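New house rules for kitchen robot tests, and I reckon they're overdue

2024-02-26

I've been waiting for this one for ages! Midel has finally put out its good practice rules for kitchen handling tests, and if you've ever tried to compare one group's results with another's, you'll know why I read the whole thing over breakfast.

The short version is that anyone reporting a score to Midel's shared results page now has to say exactly how the score was earned. Simulated runs and runs on real hardware go in separate columns, and you can't average the two. The starting layout has to be published along with the results, down to which plate is where and what's on it (yes, even the stuff on the counter that the arm never goes near). And someone has to write down what counts as a success before the first run starts - not once the numbers are in.

That last rule is my favourite. I've sat through plenty of talks where "placed in the sink" meant three different things on three slides. Is a plate leaning on the basin wall in the sink? What if the eggplant is in but the gripper is still holding it? The rules want a plain sentence for every task, and they want it to cover the awkward cases.

Sink tasks get their own page, with double sinks treated separately. You have to name the side you're aiming for, and an item that ends up in the other one is a miss. 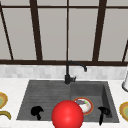
Raphaël Moulin reckons the sink page will cause the most grumbling, as plenty of older results never said which basin they meant and will have to be rerun or taken down. He'd also like to see failed runs kept on file for longer than the rules ask, and he isn't keen on letting groups pick their own random seeds.

I'm with him on the seeds. Vomport had a go at the draft version last year and logged 4,000 simulated runs, of which 2,135 met the written definition of success. Under their old, looser wording the figure was a fair bit higher, and good on them for printing it anyway. They say the paperwork added 2 days to the job, mostly spent arguing over what "on the plate" means.

The team behind Mạch has asked for more time, and I can see why - their layouts are generated on the fly, so there's no single starting layout to publish. Midel's answer for now is that they should save 5 sample layouts per task and share the code that makes the rest.

The rules are voluntary until May. After that, new entries that don't follow them won't be listed, and old ones will carry a note.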